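Masking the robot out of its own camera: a working guide
Perception notes, Zullus humanoid stack

Sooner or later every head-mounted depth camera makes the same discovery, and it is that the biggest obstacle in the room is the robot. The planner sees two large objects hovering in front of the body, refuses to move the arms into the space the arms already occupy, and sits there looking dignified. Mine did this for most of September.

The fix is a self-filter: you take the robot model, pose it with the current joint angles, render it from the camera's point of view and throw away every depth pixel the render covers. The idea takes a minute to explain. The rest of this page is about the remaining trouble.

What you need before starting

A robot description with real meshes for the hands, a calibrated head camera, joint states with honest timestamps, and a couch. Any furniture will do, but a couch is soft, wide and hard to argue with. We use the one in the Bainbridge lab.

Step 1. Check the calibration first

Render the model outline over the color image with the filter switched off. Reach both arms straight out and look at the wrists. If the outline sits beside the wrist, stop and redo the head calibration. Do not pad the meshes until the error disappears. I did that, and for a week the filter also erased whatever the robot was trying to pick up.

Check the elbows too. An outline that fits at the elbow and drifts toward the fingertips usually means a joint offset, and no amount of camera calibration will cure it. 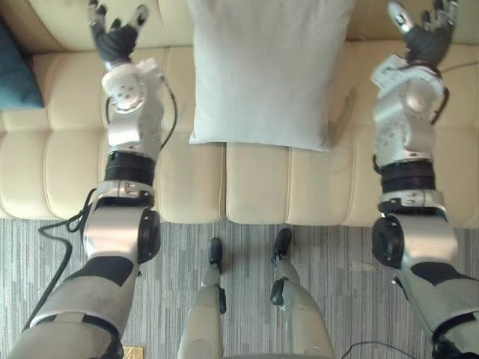 Step 2. Fix the timing

Depth frames and joint states arrive on separate clocks and have never met. With the arms still, this doesn't matter. Swing one and the mask trails behind it like a bored dog. Keep a short buffer of joint states and interpolate to the timestamp of the depth frame. Ours needs 225 milliseconds of history. Huiling Liang set it to 240 on her branch and claims it is smoother, and I have stopped discussing it with her.

Remember the neck. If the head moves, the camera pose has to come from that same buffered moment, or you will correct the arms beautifully and misplace the whole room.

Step 3. Pad by link, not by robot

One padding value for the whole body is always wrong somewhere. Start at 8 millimeters for the forearms and less for the fingers, where extra padding eats the thing being grasped. Legs count as well. Look down with the arms out and the feet may well be in view, and a planner that finds an unexplained foot on the floor will plan around it.

Step 4. Deal with cables

Your robot description has no cables in it. Your robot does. They loop out past the wrist and elbow, they move when the joints move, and they leave thin streaks of depth points that the filter happily keeps. I attach a fat capsule to each joint that has a loop and mask it along with the link. Gopinath Rajan prefers to drop any cluster under 3,000 points that touches the mask edge. His way needs less fiddling, and it also deletes small objects near the hand, so pick your disappointment.

Cables lying on the floor are a different matter. Leave those in the map. The robot can trip on them.

Step 5. Test it on something dull

Hold the arms over the seat, save the filtered cloud, then pull the arms back and save another. The second cloud shows the seat. The first should show the same seat with two arm-shaped holes and nothing floating above it. Floating points near the fingers send you back to Step 3, and points on the trailing side of a moving arm send you back to Step 2.

Leave the holes marked as unknown. An early version of our map, still running at Nanumthorpe when I last checked, fills them in as free space, and it will cheerfully route an elbow through a cushion.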